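Can a robot do my dishes yet?

I get this question at every family dinner, usually from whoever is standing at the sink. So last month I finally sat down with the folks at Benholm, who spend their days teaching a robot arm to do kitchen chores, and asked them straight out.

The short answer is no. The longer one is more fun! Their arm gets most of its practice in simulation, in kitchens that exist only on a computer, and picking up a pan is one of the harder jobs on the list. In the latest batch it ran 896 tries, and 82 percent of them ended with the pan where it belonged. Sounds great, until you think about breaking nearly one glass in five (my mother would have fired me for less).

Speed is the other thing. I can clear a sink in 7 minutes if there's a good song on – the arm needs 15 for a much smaller pile.

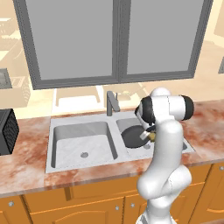
Suryani Setiawan

Pans are slippery customers, even without soap. One lying at a tilt in the basin gives the gripper a rim to aim for, but the sides of the sink leave little room to come in from. I'm going back in October to see how they do with forks. Until then, keep your rubber gloves handy.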